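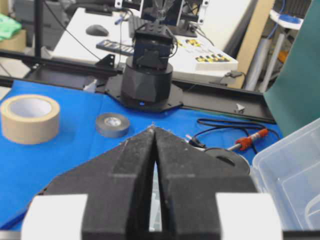 Tape, cable and a hand tool on the bench covering, Kedthorpe Learning Workshop

Storing tape, wire and small hand tools together on a shared bench

Kedthorpe Community Help > Workshops and Shared Rooms > Storage
Posted 29/03/2022. Viewed 1,446 times. 3 answers.

Ngaio Kerslake
Kedthorpe Learning Workshop

I should be grateful for advice from other groups that run a shared bench for light electrical work and general craft. Our room is used by up to 50 registered members, and the same table serves for soldering, model making, cutting card and minor repairs. It is covered with a blue cloth, which was chosen so that small parts could be seen easily. In that respect it has been satisfactory.

The difficulty concerns the materials that remain out between sessions. Rolls of masking tape and duct tape are left lying flat on the cloth, cables are laid down in loops beside them, and hand tools are placed wherever there is space. Members are asked to clear the bench during the last 15 minutes of each session, and most of them do so willingly. However, there is no agreed place for a number of items, and they are therefore moved from one side of the table to the other.

In February the workshop introduced a clear box with a hinged lid, to be kept on the bench and used for everything small. Labels have not yet been applied. Opinion is divided as to whether the box should hold consumables only (tape, wire, solder and similar) or whether tools should be included as well.

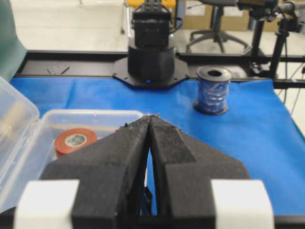 The storage box with its lid opened out to the side

There are two further points on which guidance would be welcome. The first is the lid. When it is fully open it takes up a good deal of the working surface, and members tend to put things down on it. The second is the cloth, which creases when the box is pulled across it. It has been suggested that the cloth should be removed altogether, but several members have asked to keep it.

We have a modest sum for storage but would prefer to make better use of what we already own. The room has one lockable cupboard and no wall on which hooks may be fixed. Please state in your reply whether your own arrangements are for supervised or unsupervised use, as our evening sessions are unsupervised.

Laryea Resource Centre
Supervised use

We recommend that consumables and tools be kept apart. In our experience, a box that contains both will be emptied on to the table whenever a person wants the item at the bottom. Tape may be kept on a length of dowel or a kitchen roll holder, which costs very little and takes up less of the bench than rolls lying flat. Wide rolls should go on first.

Cables should be coiled and fastened with a reusable tie before they are put away. We ask members to fasten the tie to the cable at one end, so that it is not mislaid while the cable is in use. Cables belonging to a particular appliance stay with that appliance. Spare cables are kept in a drawer and are checked each February, when any without a known purpose are offered to members and then recycled.

As to the lid, please consider whether you require one. A lid is useful where boxes are stacked or carried. If yours remains on the bench at all times, the lid may be tied back, or the box may be placed at the rear of the table so that the lid opens over space that would not otherwise be used.

We do not use a cloth and cannot comment on that part of your enquiry.

Vutonholm

Just get a bigger box. Ours was from the market and has a handle.

Clidine Community Workshop
Unsupervised use

Our position is similar to yours. The bench is open to members in the evenings without a supervisor, and the rules have had to be simple enough to be followed by a person who has never attended an induction. We permit tools and consumables in the same box, subject to the conditions set out here.

The box holds only what is required for the activity on the bench. At the start of a session, the first member to arrive collects the box from the cupboard. At the end it is returned there, closed. If the lid will not close, something is in the box that does not belong in it, and that item is to be taken out before the box goes back. We have found this easier to enforce than a written list of contents, although a list is also fixed inside the cupboard door.

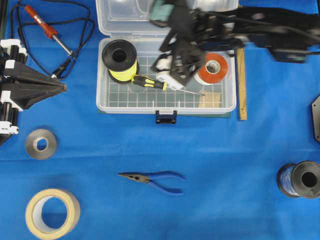 The arrangement of items inside the box matters more than its size. Long tools should be stored along one side, with rolls and spools at the opposite end, and the space between them left for small parts in tubs. Your own box has a base divided into small square compartments, and these are of limited use for anything long: the screwdriver with the black and yellow handle is resting across them with its shaft over the squares. I would suggest a shallow tray or a strip of stiff card laid along one edge, on which drivers may lie flat. The spool of yellow-green wire and the roll of orange-red tape could then share the other end. The ruler beside the box may reasonably stay outside it. We keep ours in an upright pot with the pencils and craft knives, the knives being capped.

The soldering iron should be treated separately from all of this. It ought never to be placed in a plastic box, whether or not it is believed to be cool. Our rule is that the iron has its own stand, that the stand is at the rear of the bench, and that the iron is unplugged by the person who used it and by no one else. It remains on the stand until the end of the session and is the last item to be put away. The lead is coiled loosely, as tight winding strains it near the handle. A heat-resistant mat should be placed under the stand. A cutting mat is not a substitute, as the ordinary sort will mark or warp.

With regard to the cloth, we used one for almost a year and then moved to a compromise. It was retained for assembly work, where the colour is of real help in finding screws and offcuts of wire, and it is folded back whenever the iron is in use. Bulldog clips along the rear edge of the table prevent it from moving. If the box is lifted by its base when it is moved, and not dragged, the creasing should be much reduced. We wash the cloth separately from other items and shake it outdoors first, as solder and wire clippings should not go into a washing machine.

Labels should be applied to the front of the box and not to the lid, so that they can be read while the box is open. Plain printed labels under clear tape have lasted better for us than handwritten ones. A copy of our bench notice can be supplied on request through the messaging page.

Ngaio Kerslake
Kedthorpe Learning Workshop

Thank you to all who replied. The points concerning the soldering iron will be added to our room rules with immediate effect, and a stand and mat are to be kept in the lockable cupboard. We shall try the card strip for the drivers and the clips for the cloth before making any purchase.

May I ask Clidine whether the contents list inside the cupboard door is a single list, or whether there is one for each activity? Our members would probably need separate lists for soldering and for model making.

Clidine Community Workshop

There is one for each activity, printed on different coloured paper. The colour of the paper matches the label on the box. Please allow a margin for additions, as ours have been amended several times by hand.

This thread remains open for replies. Members are reminded to state whether their advice relates to supervised or unsupervised rooms.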